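验收停顿

箱子送到的时候外包装有一处压痕，在短边，靠近提手。我拍照，登记，在收货单的备注栏写了“不影响内装物”，然后才开箱。规程要求先登记后开箱。我在Erberg做了很多年设备评测，见过先开箱后登记的同事怎样和供应商来回写信，写到保修期都过了。

箱内共有6套手持夹爪，灰色壳体，每套单独装在发泡内衬里。另有三脚架、充电座、备用指垫、一卷标定用的打印纸，以及一本装订很好的手册。手册封面印着产品名Hulis，下面一行小字是出品方Gritevard。手册没有目录，从安全须知直接进入“快速开始”。我在缺陷表上记了第一条：手册无目录，轻微。

委托方是De Haan，做木饰面样品的。他们把各种木料切成窄条，按色号装进分格盒，寄给各地的经销商和设计师。装盒一直由人来做。他们想换成机械臂，又不愿意请人写程序，因为色号每季都换，盒子的分格也跟着换，写好的程序用不了多久就得重写。Gritevard卖的是另一种办法：装盒的人把手持夹爪拿在手里，照平时的做法干活，夹爪把动作录下来，录够以后由Gritevard训练出一个模型，装到机械臂上。机械臂末端用的是同样的指垫。报价里包括夹爪租用、录制指导、训练和现场安装，合称“Hulis服务”。

De Haan请我们回答的问题写在委托书第一页：该服务是否达到报价书所列性能，以及是否存在报价书未列但影响使用的问题。前半句有表格可填。后半句通常由我自己决定写多少。

一、静态检查

夹爪的重量与手册相符。开合行程相符。握把对手小的人略粗，我请实验室里几位同事试握，意见分成两派，记录为“因人而异”。扳机回弹均匀，没有卡滞。壳体合模线平整，有一套在握把背面能摸到毛刺，记录，轻微。

指垫值得多写几句。它是黑色橡胶的，分成左右两半，表面有网状纹理，合拢时中间仍留有窄窄的一道V形间隙。手册对间隙的解释是“便于对准细长物体”。我用标准棒反复夹持，棒会自己滑进间隙的底部停住，位置重复性很好。我又用De Haan寄来的样条试，扁的样条进不了间隙，被两侧的纹理面压住，也夹得稳。夹得过紧时样条表面会留下浅浅的网纹，过一阵自己退掉，软木料退得慢一些。De Haan对表面很在意，所以我把这一条的等级从轻微提到一般，并附了建议：训练前应约定夹紧力上限。

夹爪顶上的标记块用来确定位置。方形白底，黑色图案，插在卡槽里。卡槽偏松。我把夹爪倒过来摇，标记块没有掉出来，但有可以察觉的晃动。Gritevard的技术支持在电话里说，晃动的幅度在算法容许范围以内。我问容许范围是多少，对方说要去查。第二天回信来了，给了数字，确实在范围以内。我把邮件存档，缺陷等级不变，备注里写“供应商已答复”。

静态检查用掉的时间比计划短，省下来的时间我拿去写目录。手册没有目录，我自己给它编了一份，夹在封面后面。规程里没有这一项。

二、录制

录制安排在De Haan的厂里。他们腾出一间原来放展板的屋子，白墙，顶上是带棱的白色压型板，灯管长，亮度够。三脚架靠墙立着，上面装的设备负责拍全景，夹爪自己拍近景。Gritevard派来一位录制指导，很年轻，随身带着胶带和一块写满字的硬纸板，纸板上是每天开工前要检查的项目。我看了一遍，比手册写得清楚。我问能不能复印一份作附件，他说这是他自己写的，要问公司。后来公司没有回复，报告里就没有这份附件。

参加录制的是De Haan装盒间的人，分几班轮换。为了不在报告里出现姓名，我按进场顺序给每人编了字母。De Haan的生产主管希望我同时记录每个人的速度，我说委托书里没有这一项，如果需要，请补一份变更。变更一直没有来。

装盒的动作很短。左手边是料架，样条按色号竖着插在里面。夹爪伸过去，夹住一根，抽出来，转平，放进盒子对应的格里，松开，退回。熟手做起来几乎看不出分段。拿着夹爪做要慢一些，头一天尤其慢，到后来速度回升，曲线平了。录制指导说各家都是这样，我记下曲线，没有记他这句话。

录到中途，有人提出握把磨手。指导从包里拿出一种薄的弹性绷带，缠在握把上，问题消失。绷带不在装箱单里。我登记为“现场附加物”，并在旁边注明颜色，因为有几段近景里能看见它，将来看数据的人可能会问。

最后录得大约1000段，每段是一根样条从料架到格子的完整过程。指导在现场就剔掉了明显的废段，例如有人打喷嚏，有人中途换手，有人放错了格。剔除规则写在他的硬纸板上。剩下的数据上传给Gritevard，同时按委托书约定给Erberg留一份。我在交接单上签字，他也签字。他签得很用力，纸的背面能摸出来。

三、动态验收

模型装到机械臂上那天，我到得比安装的人早，在装盒间外面等。走廊里有一排旧料架，格子上的色号标签一层盖一层，最底下的已经看不清。有一个人坐在料架旁边的矮凳上吃东西，是我编号为D的那一位。她问我今天是不是要看它干活了，我说是。她说那她也想看一眼。我说这要问主管，我没有权限安排。她点点头，继续吃。

机械臂的表现和报价书所列一致。装盒速度达到下限以上，放错格的比例低于上限，夹伤比例低于上限，连续运行没有停机。我按抽样表一批一批地测，换色号，换盒型，换料架的摆放角度，结果都在线内。生产主管站在我后面看，不时用手机算什么。到下午，表格里需要填的都填满了，每一格都是“符合”。

填满以后我没有马上收工，又坐着看了一会儿。这一步规程里有，叫“无记录观察”，意思是评测员放下表格，只看。多数同事把它省掉，因为无记录观察没有记录，省掉了也查不出来。

机械臂伸向料架，张开，靠近样条，然后停了一下。

很短。停的时候指垫已经碰到样条，还没有夹紧，腕部有一个很小的转动，转出去，又转回来。然后夹紧，抽出，转平，放进格里。下一根没有停。再下一根也没有。隔了一阵，又停了一次，同样的转出去又转回来。

我问Gritevard的安装工程师这是什么。他看了几次，说是模型的犹豫，常见，通常因为训练数据里有动作不统一的地方，模型在几种做法之间取了个折中。他说不影响指标。我说我看见了，不影响指标。他说如果委托方介意，可以找出那些带停顿的录制段，拿掉，重新训练，停顿就没有了，速度还能快一点。生产主管听见“快一点”，从手机上抬起头来。

缺陷表上我这样写：抓取前存在间歇性停顿，伴腕部小幅转动，原因待查，等级暂不定。

四、查找

回到Erberg以后，我把留存的那份数据过了一遍。Gritevard提供了一个查看软件，能把近景、全景和夹爪开合的曲线放在同一个时间轴上。软件的缩放按钮是反的，放大是缩小，缩小是放大。登记，轻微。

我先让程序找：指垫接触以后、夹紧以前，腕部有转动而开口没有变化的片段。条件放宽了会把所有人都算进来，因为谁的手都会抖。收紧到合适的程度以后，得到77段。我按人排序，全部是D。

D的录制段比这个数多得多，所以她也只是偶尔停。我把她停的和不停的分成两列，逐段对照着看。时间、色号、在料架上的位置、她站着还是坐着、绷带缠了没有，哪一项都分不开这两列。我想过是不是手上有伤。录制前大家都签过一张健康声明，D在上面写的是“无”。我也想过是夹爪的问题，某一套扳机迟滞，恰好总归她用。查了序列号，她用过好几套，在每一套上都停过。

接下来的几天我有别的项目，一台封口机，投诉它在湿度高的时候封不严。封口机的事情很清楚，密封条选错了材料。写完封口机的报告，我又把D的片段打开，从头看。

看到后来我不再看画面，只看曲线。接触以后，夹爪里有一路很弱的信号，是指垫受力的偏差，左半边和右半边之间的差。手册里提到过它，说是供内部诊断用的，默认不显示。我把它显示出来。停顿的片段里，腕部转出去时这个差值变大，转回来时没有完全回到原处。不停的片段里，接触的一瞬间差值就很小，她直接就夹了。

我把料架上每根样条的批次记录要来。De Haan的批次记录是手写的，有人扫描成了图片，方向不一，有的横着有的倒着。停顿对应的样条散在许多批次里，看不出规律。我给生产主管打电话，问这些批次有没有什么特别。他说没有。我问有没有退货。他说退货归另一个部门，他可以给我号码。

退货部门接电话的人很乐意说话。她说退货最多的原因一直是翘，样条装盒时看着是平的，到了经销商手里躺在格子里，一头顶起来，把盒盖内侧磨出印。木料的事情，没有办法。她说有一阵子翘的退得少，有一阵子退得多，他们内部猜是季节。我问能不能把退货少的时段发给我。她当天就发来了，格式很整齐，是这个项目里我收到的最整齐的文件。

我把退货少的时段和装盒间的排班放在一起。排班表是主管给的，他以为我终于要算速度了。

五、询问

规程允许评测员就数据中的异常向录制人员询问，须有委托方在场，须使用中性措辞，须留笔录。我把措辞拟了几稿。第一稿问“您在抓取前为什么会停顿”，这里预设了她知道自己停。改成“请描述您抓取样条的过程”。主管没空，派了装盒间的班长来坐在旁边。班长带了一杯咖啡，整个过程没有喝。

D描述了她抓取样条的过程。伸过去，夹住，拿出来，放好。我问还有没有别的。她想了想，说没有。

我把一段录像放给她看，不出声。她看完说，哦，这根是歪的。

我问，什么歪。她说，有点拧，放进去以后会翘的。我问她怎么知道。她说夹的时候一边先碰到。用手拿的时候也是，一边手指先碰到。她说我现在放的这个东西（她指的是屏幕上的夹爪）比手笨，要转一下才觉得出来。我问，觉出来以后您怎么处理。她说，插回去，拿旁边那根，歪的留到最后给短的格子用，短的格子压得住。

我说，可是录像里您没有插回去，您夹起来放进格子了。

她说，录的时候那个年轻人讲，一次拿一根，拿了就要放，不要换。

笔录到这里有一行空白。我当时在纸上写了“剔除规则”，又划掉，因为它是我的推论，不属于被询问人的陈述。录制指导的硬纸板上确有一条：中途放回、改取他件者，整段作废。这条规则没有错，报价书里的任务定义就是取一根放一根。D照规则做了，只是手还是照旧先试一下。试完了，没有下文，于是把歪的那根放进了格子。

我问班长，别的人也这样挑吗。班长说她不知道有人挑。她转过去问D，你一直在挑？D说，也没有挑，就是顺手。

笔录请D过目，她改了一个错字，签了名。签名按规定在存档时遮去。

六、补充录制

我给De Haan写了一份变更申请，请求补录：由D一人完成，允许放回和改取，不设剔除规则。写变更申请要说明费用，我写的是Erberg承担我的工时，Gritevard承担设备。Gritevard那边先是不同意，说任务定义改变以后，原来的性能承诺就不再适用。我回信说，补录数据仅供评测使用，不作为性能承诺的依据。他们又问，如果仅供评测使用，为什么要他们出设备。来回几封以后，录制指导自己打来电话，说他正好要路过De Haan一带，设备在车上。

补录还在原来那间屋子里做。料架由我事先布置，混进了经过测量的拧曲样条，深浅不等，位置随机，编号写在我自己的本子里，D和指导都不知道。这个安排我没有告诉任何人，包括班长。有一根我测量时手滑折断了，碎屑我收拾过，换了一根补上。

指导站在一边调三脚架。他这次没有带硬纸板。

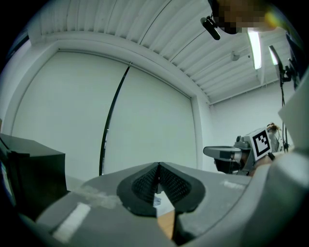 图：Hulis手持夹爪，录制间内。近处一只的黑色指垫之间为V形间隙；右侧一只顶部装有标记块，由人手持。

补录中，D把拧曲的样条放回去了，大部分。漏掉的几根拧得很轻，我后来重新测，它们本来就在仪器的边界上，换一天测可能就算平的。她没有把平的误认成拧的。我请她不用夹爪，徒手再做一遍同样的料架，顺序打乱，结果相近，徒手快得多。

指导看完我本子上的编号，坐下来，把内部诊断那一路信号调出来看了很久。他问我能不能把这一页拍下来。我说本子属于Erberg的原始记录，不能拍，可以等报告发布后由委托方转交。他说好。过一会儿又问，那能不能用脑子记。我说规程没有涉及。

他一边收线一边说，当初训练的时候这路信号没有用，因为它噪声大，用了以后指标没有提高。我问是哪个指标。他说，放错格的那个。

七、重新训练

Gritevard按原先的提议，拿掉那些带停顿的片段，重新训练了一版。我本来可以不测这一版，委托书里没有。但主管坚持要看，因为它快。

这一版确实快，所有指标继续符合，放错格的比例还低了一点。停顿没有了。机械臂伸过去，碰到，夹紧，一气做完，看着比原来漂亮得多。主管说，早该这样。

我又用布置过的料架测了一遍，平的和拧的样条混在一起，两版模型各跑一轮。两版都不会放回，因为谁也没有教过它们放回。翘起的数量应该相同，按道理。实测里，旧版翘得少一些。

我重复了几轮，差别还在，很小，但每一轮都朝同一个方向。我请工程师解释，他看不出来。我自己的解释写在报告的附录里，标注为推测：腕部那一下转动使样条在夹紧前顺着指垫的纹理摆正了一些，放进格里时拧曲的高端多半朝下，被相邻的样条压住。D徒手做的时候也有这一下。补录的数据里能看见，她决定不放回的那些，也就是拧得很轻的，全都先转过一下才夹。

她没有提过这一步。我也没有再去问，询问程序只批了一次。

附录交上去以后，Gritevard的产品部门来了一封信，措辞客气，请求把“推测”改为“未经证实的推测”。我改了。

八、报告

报告的结论部分有固定句式。我照填：Hulis服务达到报价书所列全部性能指标。报价书未列但影响使用的问题，列8项，按等级排列。手册无目录在最后。停顿那一条经过几次改动，定稿如下：

“抓取前停顿及腕部转动，来源为单一录制人员的检查动作。该动作所依据的受力信号已由设备采集，未被模型使用。现有任务定义禁止放回，致使检查无后续处理。建议：（甲）委托方重新定义任务，允许放回及改取；（乙）供应商在训练中纳入受力偏差信号；（丙）在完成甲、乙以前，不要采用删除停顿片段的版本。等级：严重。”

审核我报告的同事在“严重”旁边画了问号。按等级表，严重是指导致人身伤害、停产或主要功能失效，翘起的样条哪一样都不算。我说主要功能是装盒。他说盒子装上了。我们把等级表拿出来看了两遍，最后定为“一般”，我在后面加了一句“评测员保留意见”。加这句话需要填一张单独的表，我填了，日期写的是2018年10月5日。

De Haan收到报告以后开了会，会议纪要抄送给我。纪要里写，采纳建议乙，请Gritevard报价；建议甲涉及装盒间流程，暂缓；建议丙不采纳，先用快的那版，因为已经装好了。关于D，纪要里有一行：请班长了解是否可将该操作整理为培训内容。

我不知道后来整理了没有。评测员在报告发布后与委托方的联系限于澄清报告内容，纪要里没有需要澄清的地方。

九、归还

租用的夹爪要退回Gritevard。退回前须清洁，核对，装箱。指垫用过的一律换新，旧的由我们保存一段时间备查，装在自封袋里，袋上写序列号。D最后用的那一套，指垫纹理里嵌着一点浅色木屑，用软刷没有刷出来。规程要求备查件保持原状，所以我没有再刷。

绷带的问题没有解决。握把上那几圈绷带不在装箱单里，退回去属于多退，拆下来属于改动。我打电话给录制指导，他的号码转到了总机，总机说他已经调去别的项目。我问绷带怎么办，总机问什么绷带。

我最后把它拆下来，单独装了一个袋，放进箱子，在装箱单末尾手写添了一行：弹性绷带，现场附加物，旧。

装箱之前有一项功能复查，每套夹爪要空夹几次，再夹一次标准件。标准棒被封口机的项目借走了，我从抽屉里找出一根De Haan剩下的样条代替，在复查表上注明代用。握住，伸过去，指垫碰到样条，左边先到。

我转了一下腕。转出去，转回来，然后夹紧。

复查软件是开着的，这一段录下来了。按规定复查数据随设备一并退回。我看着文件名在列表里待了一会儿，没有删，规程也不允许删，接着去拿下一套。

箱子贴封条，压痕那一边朝上，提货的人问这个坑是不是我们弄的，我把收货单翻出来给他看。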